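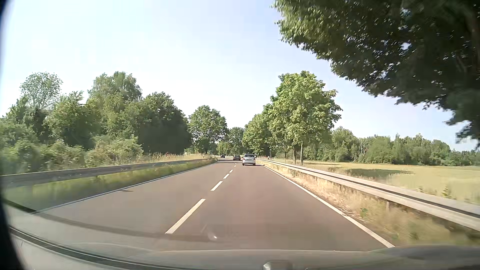
It doesn't count as reading if somebody else does it for you, came one reply after I mentioned in these pages that I'd finally finished a Victorian novel, all 809 pages of it, without once holding the thing in my hands. There were others along the same lines. One wanted to know if I also count cooking shows as dinner (fair enough, I laughed).

So I've been thinking about it ever since, mostly in the car, where I do nearly all my listening. I live in Lirkden and work in Caltwood, and between the two of them I get about a chapter each way. Two if it's a thriller, because thriller writers like their chapters short and I like them for it.
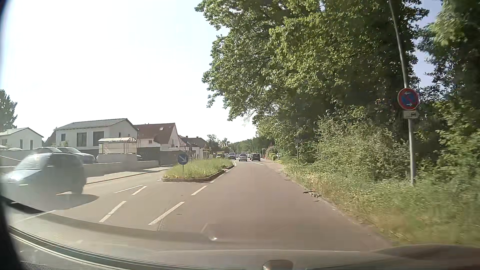
Ingrid Mossell
Contributing Writer

I came to audiobooks late and grumpy. For years I was a radio person. Then the station I liked changed its morning show to two men laughing at each other, and I borrowed a mystery on five CDs from the library, the kind in a fat plastic case that never closes properly again. Disc three was scratched. I missed an entire alibi and had no idea who the gardener was when he confessed, and I was still completely hooked!

These days I use an app called Danko, which keeps a tally of everything whether you want it to or not. Last January it informed me that I had listened for 3,435 minutes over the past year. I felt proud and then a little sick, the way you do when you add up what you've spent on coffee. My sister's reaction was to divide it by sixty and ask if I could have learned Italian.

But does it count? My answer keeps changing. There are things I know I lose. I can't flip back two pages to check whose uncle this is. I can't spell anybody's name (I spent a whole Russian novel picturing one character under a name that, when I saw it in print, had four more letters and no K). And if my mind drifts off to whether there's milk, the book carries on without me. A paper book waits. It sits there on the same line until you come back.

Then there are the things I get that I never got from paper. Jokes, for one. I'd tried that same Victorian doorstop twice in college and nobody had told me it was funny. On the page I was hurrying, looking for the plot, and all the sly little asides went right by me. A good narrator won't let you hurry. She says the line, leaves a tiny gap after it, and there you are, laughing out loud by yourself on a Monday.

And a bad narrator can sink anything. I once gave up on a love story I'd been looking forward to for months because the hero was voiced like a man ordering a pizza over a bad phone line. I bought the paperback and he was lovely.

My book group, which meets in the back of the Getgate bookstore in Caltwood, is split on the whole question. The listeners remember the scenes, in my experience, and the readers remember the sentences. We had a real argument over a ghost story last spring, and at some point we figured out that half of us had found the ending sad and the other half, the ones with headphones, had found it frightening. Same words! The narrator had dropped to a whisper for the last page. Is that cheating? Is it a different book? We went over by forty minutes and somebody had to move their car.

The only rule I've made for myself is about speed. I know people who play everything at double, and they get through mountains of books, and they all talk about them in the tone of someone who's cleaned out a garage. I tried it for one chapter. It sounded like being told a bedtime story by an auctioneer.

I'm on a sea voyage at the moment, a long one, with a lot of rope in it. The app says I have 97 minutes left and we haven't even sighted land. I pulled into my own driveway last night right in the middle of a storm and sat there with the engine off until the mast came down. Then I went in and told my husband I'd been reading.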